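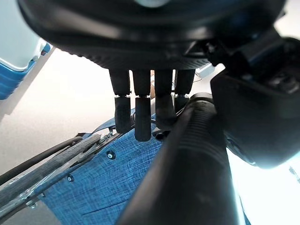
The ribbed black handle, seen from close by.

The training room of Grolwood is on the ground floor, behind the kitchen. People who care for a relative at home can come to it for 2 hours and practise with a real bed and a real wheelchair. The woman who leads the course has done this work since April, and before it she was a ward nurse.

"Most families begin with the wrong question," she told me. "They ask how to lift. I ask them first where the chair will stand."

She wants it close to the bed, with both brakes on before anybody moves. The handles come next. "Hold them both, with the whole hand. If you push with one hand, the chair turns and you hit the door - I have seen many doors."

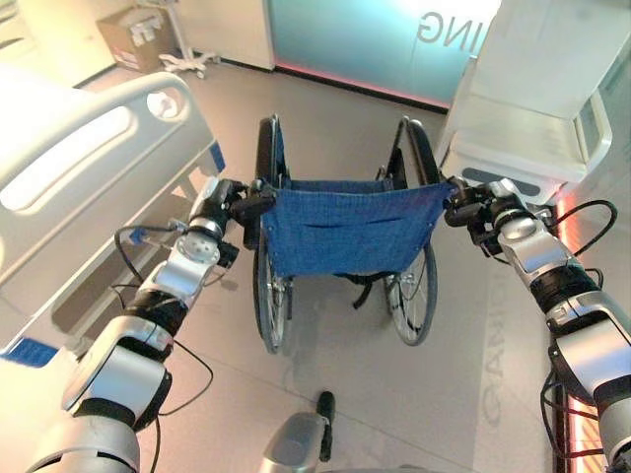 A folding chair is her choice for small flats, she said, and she likes a cloth back with a pocket. "A letter from the doctor can go in there. But please, nothing heavy."

Does the bed also need so much attention? "The side rail, yes. People forget that it is up, and then they pull the person against it." She makes every family practise this 3 times.

The course costs 100 euros, and the next one is at Ulloa. She will bring her own chair there. "I know how it folds," she said.

03/12/2019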